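Research / Laboratory / Galleries / Two-Arm Handling

Handling Soft Materials with Two Arms: Work in Progress

The Soft Handling Group at the Podville laboratory studies how a pair of robot arms can share the task of holding cloth and other flexible items. The method, known within the group as Lendar, was developed under the direction of Shiyu Hou. It treats the two grippers as a single system: neither arm is given a fixed role, and the decision as to which should hold and which should move is renewed throughout each trial.

Training made use of 2000 demonstrations recorded by operators at Podville and at the partner site in Sesov. A further 200 trials were set aside for testing. Visitors to this page may find it helpful to know that the arms carry cameras at the wrist, and that a view from near the gripper is often the only one in which a fold can be judged properly.

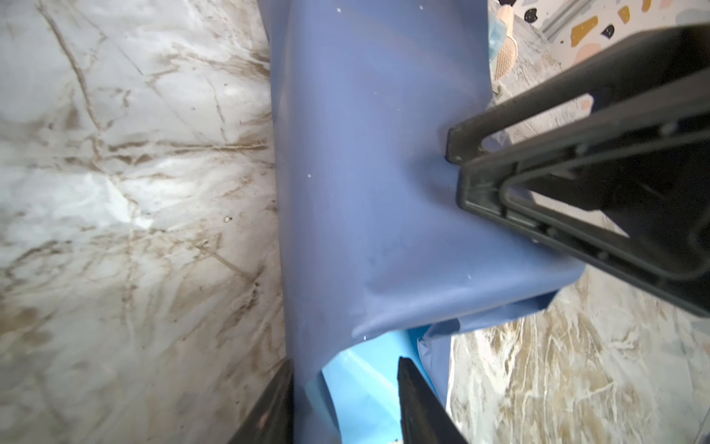
Wrist camera view: dark blue sheet creased against the gripper, with a lighter blue layer between the fingers.

Folds of this kind are a central difficulty of the work. Once a material doubles over on itself, the outer layer hides what lies behind it, and a method that relies on outline alone will tend to misjudge where the edge has gone. Lendar therefore combines the close views with a wider one of the whole workspace - an arrangement first tried in the earlier Lü study, where it was limited to a single arm.

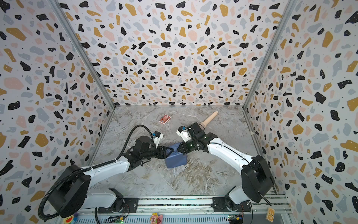 The wider view is also used to settle questions of timing. If one gripper closes well before the other, the material is likely to be dragged, and the second arm must then correct its approach. In the test set, 49 trials required a correction of this sort. The group regards this figure as too high, and the present version of the method allows the leading arm to pause until its partner is in position.

Work on stiffer sheets and on items with seams will begin in February. The written report covers all 3 stages of the study and may be requested from the laboratory office in Podville.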